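Home | Topics | Ask | Log in

How many demos before the policy stops missing the towel?

Got 53 teleop demos, task is orange towel only. Mug, blocks and remote stay out on the table as clutter. Same stuff every time – is that the problem?
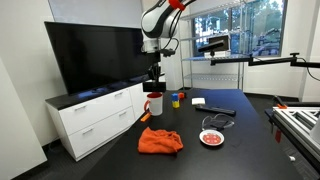 Tímea Szűcs

More demos. 100 at least.

2 comments

Bujar Vukadinović

Number matters less than spread. Re-crumple the towel every episode, move teh mug and blocks too. And check the wrist view – towel right up by the fingers, blocks way off in the corner.

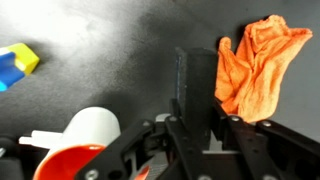
Also trim idle time at the start, up to 3 seconds is fine. I kept mine in and the arm just sat there.

Print | E-mail this page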